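Re: [sukside-users] White desk in the small room — keep or swap?

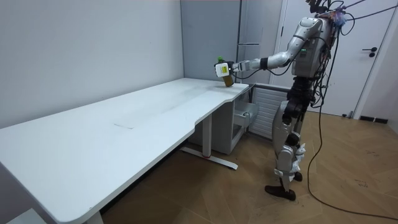

Jiahui Du
Room bookings and furniture, Sukside

Hi all,

Quick one before I run for the train. Replies to Cuiping's points further down, her message is quoted so you don't have to dig for it.

On 11 August-ish business someone wrote:

No, scrap that, pasted the wrong bit. Proper quote:

Cuiping Luo wrote:
> Can we settle the desk in the small room before the end of August?
> My list:
> 1. It's too long. You lose the whole left side of the room to it.
> 2. The top is getting scuffed at the far end and I don't know what
> we're meant to clean it with. Someone used the green scourer from
> the kitchen, please don't.
> 3. Is the cut-out in the front edge meant to be there? Two people have
> asked me if it's damage.
> 4. Nerthorpe have a shorter one in their sale, 1,369 delivered. Lu
> thinks we should just get it.
> I'm not fussed either way but I'd like an answer as I'm the one who
> gets the emails.
> Cuiping

Right. In order.

1. Agree it's long. But the long top is the reason people book that room. Brurkero lot spread their drawings out on it and they're our most regular booking. If we go shorter they'll want the big room and then we're back to the arguments we had in spring. What we could do is put it flat against the back wall instead of along the left one. I tried it on paper and the door still opens, just. Would want a second pair of eyes with a tape measure.

2. Scuffs are light, mostly the far end, plus the one thin mark near the middle. I don't think any of it is worth worrying about. Damp cloth, drop of washing up liquid, dry it after. No scourers, no bleach spray, and please nobody try that magic sponge stuff until I've done a test patch underneath. If you're putting bottles down on it, wipe the bottoms first. Rings are much harder to get off than scuffs and so far we've been lucky.

3. Yes it's meant to be there! Shallow curve in the front edge, so you can sit in close. Same idea as the rounded corners, it's how the top was made. Will put a line about it in the booking notes so you stop getting asked.

4. 1,369 is a lot for less desk. Also I rang Nerthorpe and the delivery is to the kerb only, so we'd be carrying it up ourselves, and they won't take the old one away. Lu, if you've had a different answer from them shout.

Other thing, floor. The feet are long bars and if you drag the desk they will mark the wood. Lift it, one person each end, don't shove. I've got 36 felt pads in the cupboard from when we did the chairs and will stick some under the bars when it moves. If it moves.

So my vote is keep it, turn it, pads on, proper cloth left in the room. Costs us nothing except an evening. If anybody feels strongly the other way say so on the list please and not to me in the corridor, I will forget.

Could do the turning round at 6.30 one evening when there's no booking after. Need two people plus me. Cuiping are you in?

Also — whoever has the long tape measure, can it go back in the drawer. I've been using a bit of string.

Jiahui

--
sukside-users mailing list
To leave the list, reply with "unsubscribe" in the subject line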